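Does buying carbon offsets for a trip do any good?

Posted by Dillo, June 25, 2024

Hello everyone, long-time reader and I think this is only my second post, so be kind! My sister and I are finally planning our big trip in October, flying out to see our cousins near Lornska and then a week of pottering about by train. I've been trying to cut our household emissions for a few years now (heat pump, smaller car, far less beef than my husband would like) and I feel a bit sick about undoing it all with one long flight. The airline wants to sell me an offset at the checkout for what seems like very little money. The calculator I used gave me 3,112 kilograms for my seat, return, and another one gave me something quite different, so now I don't know what I'd even be paying for. Is the tick box worth it, or should I put the money somewhere else? And does it matter where we stay once we're there?

Hattar

Welcome back, and what a lovely trip to be planning! I wouldn't worry too much about the calculators disagreeing. Some of them count only the carbon dioxide, and others add a bit on top for the vapour trails and other effects high up in the air, and they all make their own guesses about how full the plane is. Pick the higher number if you want to be on the safe side and go from there.

As for the tick box, I used to tick it every time and felt very virtuous, and then I started reading up on where the money went. Mine was going to a forest project, and I could never find out whether those trees had been in any danger to begin with. Some projects are very good, I'm sure, but at the checkout you're rarely told enough to judge. Look for the name of the project, who checks it, and how long the carbon is meant to stay put. If you can't find those three things in ten minutes, I'd keep my wallet shut.
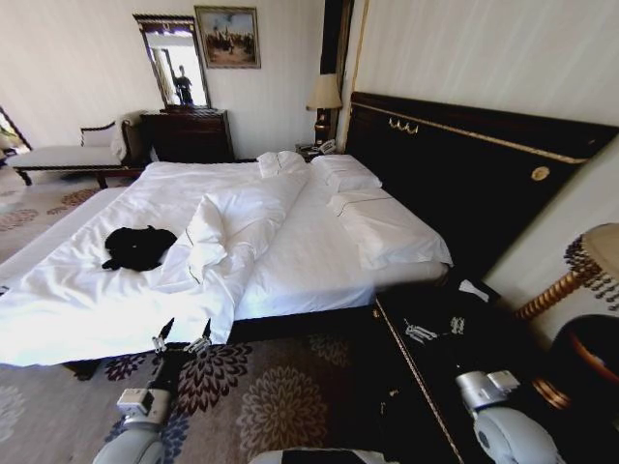
What I do now is set aside $300 for each long flight and give it to our local group in Grodell, who insulate older houses for people who can't afford to. I don't call it an offset, and I don't pretend it cancels anything, but I can walk past the houses and that makes me happy. The other thing I've done is go less often and stay longer. One trip of four weeks in place of two trips of a fortnight cuts the flying in half, and you get to see your cousins properly!

On the hotel side, it does matter, though much less than the flight. Our last place was heated with a district system and you could ask them to skip the daily linen change, so we did. Ask before you book what they heat with. You'd be surprised how often the person at the desk will go and find out for you.

Lornska

offsets are a scam, take the train. oh wait you can't, there's an ocean. still a scam

Grodell Gardener

I think that's a little harsh, but I do agree on being careful. Dillo, one thing to add about the train part of your trip: it's a very small slice of the total, so please don't fret over it. We did 1,018 kilometres by rail on our last visit over there and it barely showed next to the flights. If you can get a direct flight, even at a bit more cost, that usually helps, as you skip the extra takeoff and the detour. And fly economy, which I suspect you were going to do anyway. Have a wonderful time with your sister, and do come back and tell us what you decided.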